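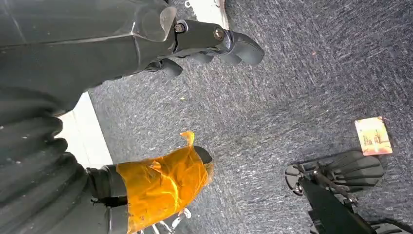

My mother ran the stockroom of a hardware shop in Bilstead, and she judged a new starter by how they picked things up. She would drop a washer on the floor and ask for it back. Most people slid it to the edge of something and pinched it, or licked a fingertip. I have thought of her washer a good deal this year, while reading claims that a general-purpose robot will be tidying our homes and filling our shelves before long. A small printed card lying flat on grey carpet is the same test. It has almost no height, the fibres hold it, and a finger that ends in a broad rounded tip has nothing to get under. A child of four would have it up in a second, and wouldn't remember doing it.

My view is that machines can now do parts of many chores and very few whole ones. The parts are worth having. But people who buy or vote or plan their working lives on the strength of a short film should know which of the two they are looking at.

Take sorting small goods into a box with compartments. I did this for two summers at Penov, a mail-order firm that sold fittings for boats. A tray had 56 cells and a good packer filled one in the time it took to drink a cup of tea. The placing was the easy bit. The rest of the job was noticing that a bag had split, that two sizes had been mixed, that the label on the tray didn't match the sheet, or that the tray had been put down on top of somebody's phone lead. Then you had to do something sensible about it without being told.

A desk makes the point better than a warehouse does. Warehouses are laid out for the work. A desk is laid out by whoever sat there last, with cables looped over the top, a power strip along one side, a laptop open in the middle and the box you want somewhere near the front. A person reaches round all that without thinking. A machine has to know that the cable will drag and that the person sitting opposite may move an arm at any moment.
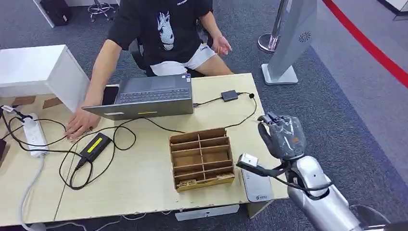 ## What counts as done

Viktória Bodnár, who manages the returns floor at Rüegg, put it to me in a way I found useful. She doesn't ask whether a machine can do a task. She asks who has to stand next to it. Her firm handles 600 returned parcels on a busy day in June, and she has looked at three systems for emptying them. Each could lift a wrapped item and put it in a slot. Each also needed a person close by to free a snag or pick up what had fallen. "Then I have a person and a machine doing one person's work," she said, "and the person is bored."

She did buy one thing, a Skoretent conveyor that turns boxes so the label faces up. It does a dull job all day and she is fond of it.

I'd apply her question at home too. Reaching into a divided box and pressing something into one of its cells is a real skill for a mechanical hand, and I don't want to sneer at it. Hands with jointed fingers have come a long way.

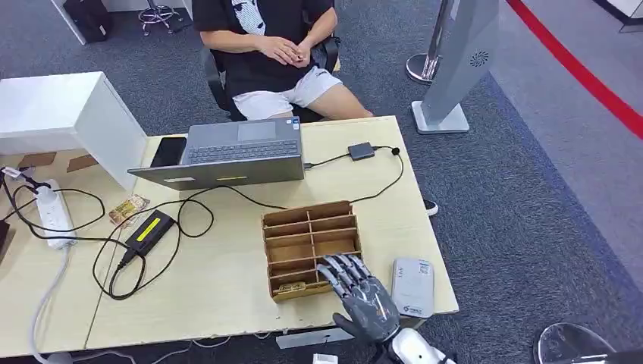
Still, the chore in my house is called "sort out that drawer", and it includes deciding what is rubbish, finding the other glove and wiping up whatever leaked. I am 55 and I expect to be doing it myself for some years yet.

I could be wrong about the pace. I was sure in 2000 that I'd never shop for food on a screen, and now I do it every week. If someone shows me a machine that clears a strange table, unaided, with a person sitting at it and the leads left where they were, I'll change my mind – and I'd want to see it pick the washer up off the floor as well.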